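**From the bench, 5/16/21**

The great gripper comparison has reached the stage where everyone has a favorite and the spreadsheet has stopped mattering. For those who missed the last issue, we have two sets of fingers for the same arm. One is the stock pair from Bromness, hard and thin. The other is a fatter, rounded pair from Roltico that costs more and arrived in a much nicer box. Herman Nair wants the first. Natanael Cavalcanti wants the second. I want my desk back.

We started with blocks, like everyone does, and both pairs picked up blocks as if they'd been born to it. Blocks are what you show visitors. So Natanael made a rule that the rest of the trials had to use things that bend, and the first thing he could think of that bends was printed matter. Booklets, catalogs, the thin manuals that come with parts and go straight into a drawer. The job is to open one, turn a single page and hold it still long enough for the wrist camera to get something readable.

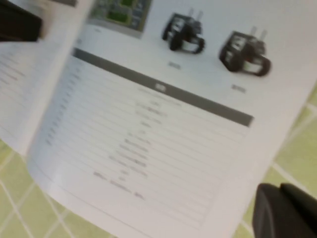
The single page is where the trouble lives. Paper sticks to other paper out of what I can only call spite. Across 200 tries with the Bromness fingers we got one page, and only one page, 106 times. The rest were two pages, five pages, no pages, or the entire booklet traveling across the table with great confidence. The Roltico fingers are still partway through their set, and Herman has asked me not to print a running score. He did not ask me to hide his face, which has been getting longer since lunch.

Then there's the camera. Mounted at the wrist, it sees the page from very close and at whatever slant the arm happens to like. While the arm is moving, small print turns to gray soup. Paiva, our controller, is supposed to wait for the arm to settle before it asks for a picture. Its idea of settled is generous. We raised the pause to 4 seconds, which fixed a good deal of the blur and made every demo feel like waiting for a bus.

Herman would like to swap Paiva for Resano, which lets you trigger the camera off the joint speeds instead of a timer. The license is $483, and he has mentioned this number to me in the hallway, by email, and once through a closed door. I've told him he can have the trial version until the end of June, provided he is the one who reads the setup guide.

Two small requests. If you borrow the hex keys from the arm cart, bring back the same ones. And we need more paper to ruin: glossy, stapled, folded, anything with pages you don't mind losing. Leave it in the tray by the door. Please take out your own bank statements first. The arm can't read them yet, but Natanael can.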